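30 January 2023
By the Huldale Household Goods Survey

4. Naming the thing that holds the candle

The previous section dealt with price. We turn now to vocabulary, which caused us more trouble. Of the 2,718 secondhand listings collected from the Skamon and Brodberg exchanges, 845 offered an object intended to hold a candle upright. The sellers did not agree on what to call it. "Candlestick," "candle holder" and "taper holder" were used with no regard for shape, and one Brodberg seller settled on "candle thing (nice)," a label we were tempted to adopt for the whole study.

Our first coding scheme treated height as decisive: tall objects were candlesticks and short ones were holders. It lasted until we compared it with what sellers had written. Height predicted the word poorly, and in the Skamon listings hardly at all. Material did better. Metal pulled sellers toward "candlestick" even when the piece was squat enough to be mistaken for an ashtray, while glass pulled them toward "holder" or, with surprising frequency, "vase." The full breakdown is in Table 2.

Age claims behaved as one would expect, meaning badly. The word "vintage" was attached to items whose own listings gave a recent date of purchase. We coded "vintage" as a statement of mood and excluded it from the analysis of age. "Antique" was kept, on the grounds that its users at least appeared nervous about it and often added a question mark.

Figure 3 supports the material categories used in Table 2.

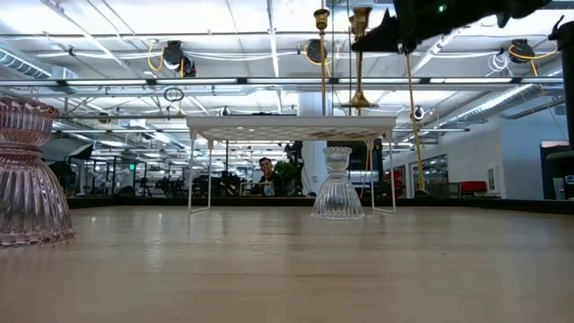
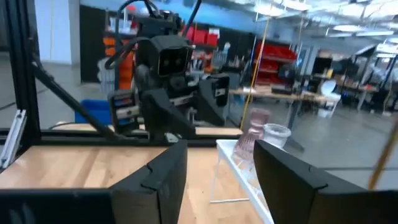
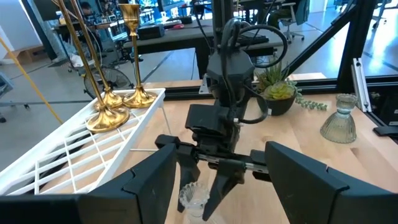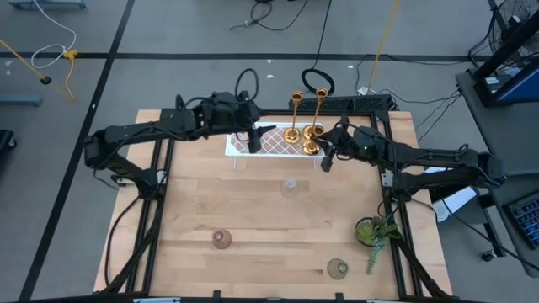 Figure 3. Light wooden tabletop, four views. The first includes a clear ribbed glass candle holder; the last includes gold candlesticks.

Disagreement between coders was highest for glass. Two coders working from the same listing would routinely split between "holder" and "vase," and the Figueroa rule (if a flower would fall over in it, it is not a vase) settled fewer cases than its supporters had promised. The clear piece in the first view of Figure 3 is an easy case, with a narrow stem and a small cup at the top. The pink one at the left of that view, wide at both ends and pinched at the waist, is the sort that stalled a coding session. The tall gold pair in the last view gives the candlestick category the slender stems and round bases it was written for. Where coders could not agree after a second reading, the item was marked "vessel, other," a category that grew every week until April, when we stopped accepting new listings.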